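What I found at Dilerberg

For my project I spent most of March at Dilerberg, where people teach robots to handle laundry, and I wanted to know what that does to the people's own working day. I'd expected engineers typing. What I got was grown adults folding T-shirts for hours (and chatting the whole time!).

Lenka Ondrejka, who showed me round, came from the hotel laundry at Plustthorpe. She used to get through 256 pieces on a morning shift and was proud of her speed. Now she's asked to slow down, and she told me that took her weeks - her hands kept wanting to race. Her old skill still counts, but it gets used in a different way, and I think that's my main finding.

The targets have changed too. Everyone logs their attempts, and the team's goal for the month was 3000. Boris Pešek managed 862 of them and says his wrists know it. He likes the company, though, and he's allowed a break every 90 minutes, which he never had before.
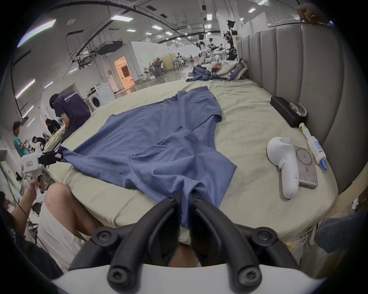
I did ask whether they worry about the laundry jobs back at Plustthorpe. Lenka does, a bit. Two of her friends are still there and she hasn't really talked to them about it. Boris thinks someone will always have to sort out the tangled bits. I'd have liked to interview the managers as well, but they didn't reply before my deadline, so this part of the report is thinner than I wanted.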